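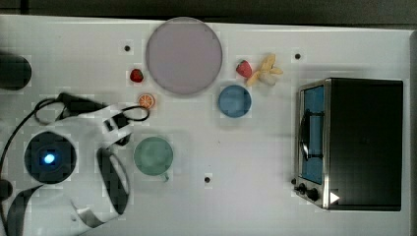 Dasstead Bingo Club sells itself as the 90-ball room for people who are tired of small print, so I went and read the small print. The welcome offer is a 600% bonus on your first deposit, paid in bingo money you can't withdraw. You have to play it through 40 times before any winnings turn into cash, and you get 66 hours to do it. Fruit slots count at half rate, bingo tickets in full, and the slots are what the lobby pushes at you. Play those and the clock will probably beat you.

Tickets and rooms
Three rooms, the biggest called Ollier. It claims over 1,000 seats. When I looked in before noon the chat was dead and the jackpot hadn't moved. Evenings are better.

The prize draw
Runs through November. Every deposit gets you one entry, or so the banner says. The terms say every deposit "of qualifying value" and don't give the value. I asked support twice. Raghavendra Kartha on live chat was polite and sent me back to the same page.

Cashing out
Withdrawals go through Fleltport, and the first one needs ID. Marina Economou, who plays there most nights, waited nine days for hers. The site says two to four.

Worth joining?
If you like the games, deposit a little and skip the bonus – there's a small box to untick at the cashier. I'd leave the draw alone until they print the number.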